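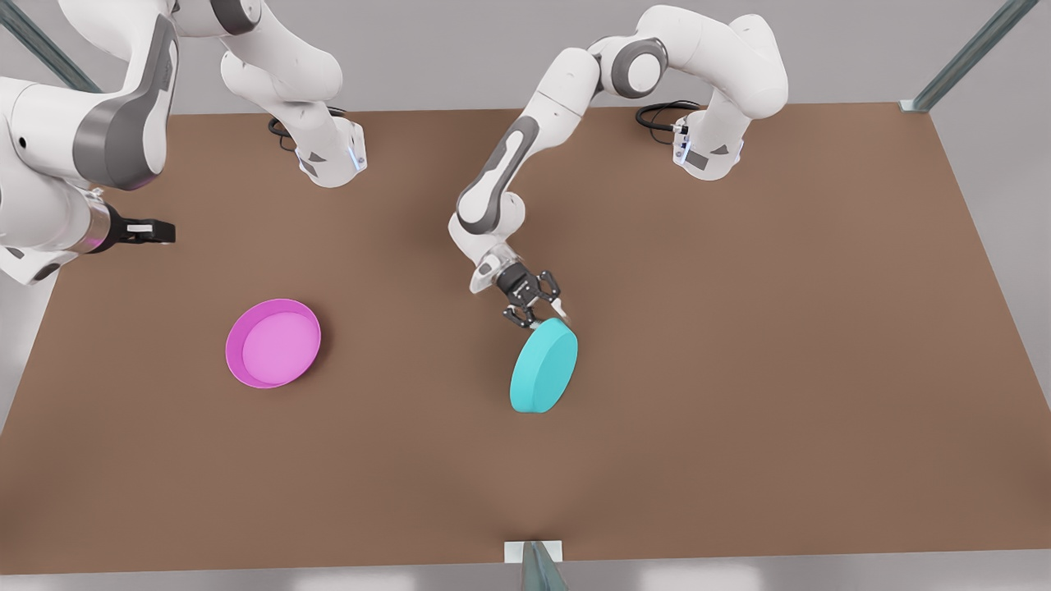 Two white robot arms over a brown tabletop. Computer rendering.

Economy > Banking > Bank failures > Flallusow

Flallusow Savings Bank

Last edited 2022-11-20
2 comments

Flallusow Savings Bank was a regional deposit bank with its head office in Vustotstead. Mostly household savings and small business loans. Closed by its regulator after a short run on deposits, then split up. Often brought up in arguments over how far a deposit guarantee should reach.

Background

Started as a mutual, later turned into a company with shareholders. Grew fast after it bought the loan book of Darnska, a property lender. Darnska loans were long and fixed rate. The deposits paying for them could be pulled on demand. When rates went up the bank had to pay savers more while the loans kept earning the same, and the gap ate into capital. The bank carried the loans at full value the whole time, as the accounting rules allowed.

The run

Began in September, after a rating cut. Large business accounts moved first, many of them over the guarantee limit. Household savers followed once the branches started capping withdrawals. Over 6 business days the bank paid out 238 million, most of it raised by selling bonds at a loss. The central bank lent against what collateral was left, then declined to go on without a state guarantee. Parliment was not sitting and no guarantee came.
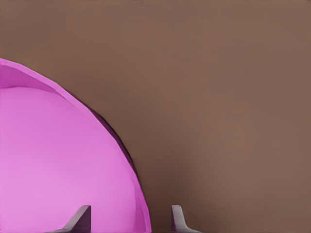 Resolution

Insured deposits and the branches went to a rival, Flores, for a token price. Everything else stayed behind in a wind-down company. Shareholders got nothing. Junior bondholders also wiped out. Uninsured depositors were paid in two installments, the second one late and smaller than first promised. Staff pensions were covered seperately.

Dispute over the cap

Economist Rajeshwari Pinto argued that the withdrawal cap did more damage than the rating cut, as it told small savers their money was at risk when by law it was covered. The regulator disagreed. Its report put the blame on the Darnska purchase and on weak supervision of interest rate risk. Still argued over.

See also

Bail-in
Lender of last resort
Maturity mismatch

Shared 2 times

This site uses cookies. By continuing to browse you accept our cookie policy.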